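4. Evaluation of the Sindent hand-held gripper kit

For this part of the project we tested the Sindent kit, which our department rented for the spring semester. The kit contains 2 hand-held grippers, a charging base and a license for the Tritico recording software. The purpose was to decide if the kit is good enough for the cloth handling work in Chapter 5, or if we should ask for the older Draven set again.

4.1 Method

We recorded 200 demonstrations with the Sindent kit and compared them with 200 demonstrations from the Draven set, so 400 in total. The task was always the same: take a piece of cloth by two sides, lift it, and fold it one time. We worked on a bed, as the test table in the laboratory is too hard and the jaws often hit it.

4.2 Results

From the Sindent recordings, 21 could not be used. In most of them the position tracking was lost when one gripper passed behind the other. With the Draven set we had to remove more, but we did not write down the reason each time, and this is a weakness of our comparison.

The jaws hold thin cloth well. With thick cloth the fold sometimes slides out, and the operator must take it again from a lower place. The rubber pads from Yokoyama, sold separately, gave a better hold, but they also made the closing slower.

4.3 Comfort and daily use

The handle is comfortable for a short session. After one hour the wrist becomes tired — this was the same for both members of our group. The status lights are easy to see while working, but the manual explains only the green one, and we had to write to the seller about the others. The answer came after a week.

4.4 Price and support

The rental price includes software updates but not the spare jaws. We think a student group should ask for one spare pair before signing. The Tritico export also needs a separate converter, and we describe our own script for this in Appendix B.
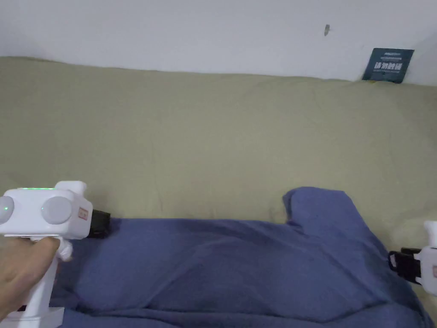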